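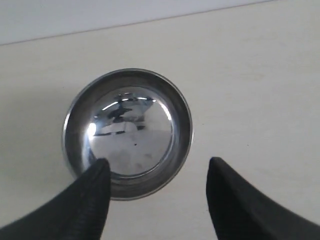

How to make fresh cheese at home from one pot of milk

Fresh cheese is the easiest cheese you can make. You need milk, something sour, a little salt and one hour of your time. I learned it from a printed sheet that came with a packet of cheesecloth, and I have changed the method a little over the years. I write it here as I do it now.

What you need

2 liters of whole milk
47 ml of lemon juice or white vinegar
1 level teaspoon of fine salt
A heavy pot that holds 3 liters or more
A thermometer for food
A colander, a clean cheesecloth and a large bowl to catch the whey

The milk is the important thing. Pasteurized milk works very well. Milk marked "ultra-pasteurized" or "UHT" often gives only small soft grains which go through the cloth, so please read the carton before you buy. I use the Haugland whole milk from our dairy shop, but any good fresh milk will do. Low-fat milk also works, only you get less cheese and it is drier.

About the lemon juice: I measure 47 ml because this is what my small glass holds when it is full. You will probably not need to use exactly this. Keep one spoon more ready at the side.

Step 1. Heat the milk

Pour the milk into the pot and put it on medium heat. Stir it slowly with a flat spoon and touch the bottom of the pot each time, otherwise the milk will stick and burn. Burned milk gives its taste to the whole cheese and you cannot remove it. Bring it to 90 degrees Celsius. If you have no thermometer, wait until there is steam and small bubbles at the side, but do not let it boil over.

Step 2. Add the lemon juice

Take the pot from the heat. Pour in the lemon juice in a thin line and stir only three or four times. The curds will begin to separate from the whey. The whey should become yellow-green and almost clear. If it is still white like milk after two minutes, add the extra spoon of juice and stir once more.

Now cover the pot and leave it for ten minutes. Do not stir in this time — the curds are weak and they break easily.

Step 3. Prepare the bowl and the cloth

Wet the cloth with cold water and squeeze it well. Put it in the colander, and put the colander over your largest bowl. A metal or ceramic bowl is good for this work. Thin plastic can become soft from the hot whey. Check that the colander stands higher than the whey will reach, or your cheese will sit in liquid.
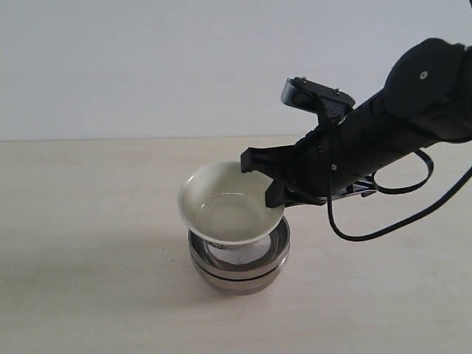
Step 4. Drain the curds

Move the big curds first with a spoon with holes, then pour the rest slowly. Mix in the salt. For a soft cheese to spread on bread, drain it for 15 minutes. For a firm cheese that you can cut, tie the corners of the cloth and put a plate with a weight on top for one hour.

Step 5. Keep it cold

Put the cheese in a closed box in the refrigerator and eat it within three days. Do not throw away the whey! You can use it in place of water for bread dough or in soup. My Dovau rye bread is always made with whey, and it stays soft one day longer.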